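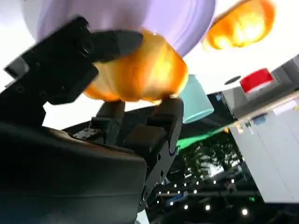

About Rundbridge

Rundbridge designs and supplies molded housewares and play objects in translucent and solid colors. The company serves independent retailers, nurseries and elementary schools from its offices and stockroom in Wiltton. Its range is built on a small number of shapes, each offered in a limited palette and kept in production for as long as customers continue to order it.

Our History

The company was established by Chaminda Bepari, who had previously managed a housewares counter at the Bhuiyan store in Wiltton. The first catalog listed 8 items, all of them bowls and dishes. Play objects were added at the request of teachers who had been buying the smaller dishes for sorting and color work. The two ranges have been sold side by side ever since and are overseen by a single design office.

Shafiq Ekanayake joined as Head of Product and is responsible for the color standards to which every new piece is matched.

Color and Light

Translucent colors are judged differently from solid ones. A rounded amber piece can be bright yellow at its center and deep orange along its edges when light passes through it, and the same piece may look considerably darker on a shelf. Each translucent shade is therefore reviewed against a white background as well as under ordinary store lighting before it is approved. Solid shades, among them our lavender, are reviewed beside the translucent colors with which they will be sold.

Reference pieces for all current shades are held in the Wiltton stockroom. Trade customers may examine them by appointment.

Our Range

The current catalog contains 20 shapes. The stockroom holds 3,000 pieces for immediate dispatch, and larger orders are made to an agreed schedule. Replacement pieces may be ordered singly, including for sets that have been withdrawn from the catalog, while stock remains.

Schools and Nurseries

Schools may borrow a mixed tray of pieces for 2 weeks before placing an order. Trays are sent out from October through the end of the school year. A printed guide to sorting, stacking and light table activities is enclosed with each tray and may be copied for classroom use.

Ownership

Rundbridge is a privately held company and a member of the Trison group. Design, purchasing and customer service are managed from Wiltton. Trade inquiries should be addressed to the sales office, and questions concerning school loans to the education desk.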